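Grirnow gripper kit: first month

I ordered the Grirnow in January after going back and forth over it for most of the winter. It is a two-finger gripper kit for small arms, sold by Brorow, and it comes with a wrist camera, a cable set and a year of their Obi software. I paid for it myself and have no link with the company.

The box arrived well packed. The printed guide is short and assumes you already know your way around your arm, which I more or less do. Fitting the gripper took me one evening. The adapter ring went on without trouble, but the camera cable is stiff and I had to route it twice before the wrist would turn freely. If you buy one, do the cable first and the ring second, whatever the guide says.

Obi took longer. The first install hung at the licence check and I wrote to support. Femi Ojo replied the next morning with a link to an older version, which worked. I have since updated to the new one without any problem.

Calibration is done with a clear table and the fingers wide open. You park the arm low, start the routine and leave it alone while it sets the camera against the fingers. Mine took 3 attempts. The first two stopped with a message about lighting, so I turned off the desk lamp and used only the ceiling light.

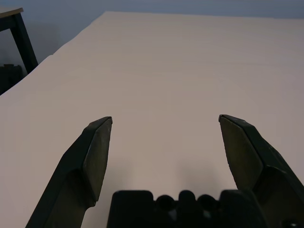
Once that is done you can save the result under a name and load it again after a restart. I would keep a copy somewhere else as well, as the update wiped mine.

For a proper test I set up a simple job, picking up small cardboard boxes and putting them in a tray. I ran it 115 times over a few evenings. It managed 71 without help in the first version of my program, and most of the misses were my own fault for setting the approach too high. I have not repeated the full run with the new settings yet.

Grip force is set in Obi on a slider with no units on it, and I don't like that. Brisa Bañuelos, who runs the user forum at Zemavmont, has posted a table of settings for common materials. It is more use than the official page.

The kit cost me 500 pounds with delivery. For that I would have expected spare finger pads in the box, and they are sold separately. I am keeping it, though. The camera view is steady, the fingers close evenly and support answers its emails.

Next job is soft packets, which I expect to go badly. I'll put the settings up when I have some worth sharing.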